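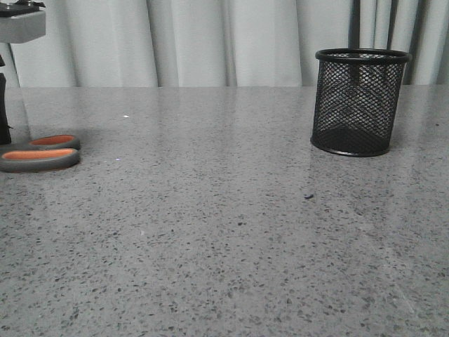
Mesh pen holder and scissors on the speckled gray counter.

Avside Desk Items: Putting Away Pens, Scissors and Small Supplies

README, version 3

Overview

Avside Desk Items is a collection of short clips and stills about one ordinary chore: putting desk supplies back where they belong. The items are pens, pencils, markers, scissors, rulers, tape, clips and the holders and trays they go into. Each clip covers one small task, such as standing a pen in a cup or laying a ruler along the back of the counter.

The collection was put together at the Jureo workroom between March and June. It is a companion to the Dristuson set, which covers kitchen drawers and uses the same file layout. If you have already written a loader for Dristuson, it should work here with only the path changed.

What is in it

There are 95 clips and a still for the start of each one. Clips are short, most of them under 24 seconds. The stills are stored separately so that people who only need the starting layout don't have to unpack the video.

Tasks fall into the following groups.

Fill: one or more writing tools go from the surface into a holder.
Empty: tools come out of a holder and are laid on the surface.
Move: the holder itself changes place, full or empty.
Scissors: a pair of scissors is closed, turned, moved or stood in a holder.
Sort: pens and pencils are separated into 2 holders.

The groups are uneven. Fill is the largest and Sort the smallest. We planned more Sort clips but ran out of time in the room, and the ones we kept are the ones where the start and end layouts were both clear.

The surface

The countertop in the picture is gray, with dark flecks and a few lighter chips. It has a glossy finish and it reflects. The mesh holder leaves a faint darker reflection just below its base, and pale patches of light run across the middle and right of the counter. Anyone marking object outlines should read the labeling notes below before starting.

A pale gray-white curtain hangs behind the counter. It was left in place for the whole collection.

The objects

Pen holders. The main one is a round cup of black metal mesh with a thick rolled rim and a solid ring at the base. You can see the curtain through the mesh. Other clips use a plain white ceramic cup and a low tray with a divider. The ceramic cup is heavy enough to stay put when scissors are dropped in. The tray is used only in Sort.

Scissors. The pair used most often has orange and gray handles. A smaller pair with rounded tips turns up in a few of the Scissors clips.

Writing tools. Ballpoints with caps, ballpoints without caps, wooden pencils both new and used, and felt markers. Caps are on unless the clip notes say otherwise.

Other supplies. A short ruler, a roll of clear tape, binder clips and a block eraser. These serve mostly as clutter in Fill and Move, where they should stay where they are.

Labeling notes

Outline the mesh holder as one solid shape, rim to base. Do not cut out the gaps. Earlier versions tried to follow the mesh and the results differed too much from one person to the next.

Do not include reflections in an outline. The base ring is the bottom of the holder.

Where an item runs past the border of the still, outline the part that shows and set the "partial" field to yes. In the first picture this applies to the scissors, where only the handles show. Label them as scissors all the same.

Mark a holder as empty only when nothing stands above the rim and nothing can be made out through the side. For the ceramic cup, which you can't see through, use "unknown" if there is any doubt.

Small pale chips in the stone are part of the counter. A few were labeled as eraser crumbs in version 2 and have been corrected.

File layout

clips/ holds the video files, one per task.
stills/ holds the starting stills, with the same names as the clips.
labels/ holds the outlines and the item list for each still.
notes.csv has one row per clip: group, items used, holder, start state, end state and a free text remark.

Names are built from the group and a running number, for example fill_024 or move_003. Gaps in the numbers are clips that were dropped during checking. They have not been renumbered, so older references still work.

Known problems

Black pens against the black mesh are hard to make out, mainly in the lower part of the cup where the front and back walls overlap. Almost all the label corrections so far have come from these clips.

The clear tape is easy to miss when it lies in a bright patch on the counter.

The remark column in notes.csv was filled in by more than one person, and the wording varies. "Stood up," "upright" and "in cup" all mean the same thing.

Use and credit

The set is free to use for teaching and research. Please credit it as Avside Desk Items, version 3. The label checks were done with the Zinchenko sheet, a copy of which is in the labels folder. Corrections are welcome – send the clip name and the item, and say which field is wrong.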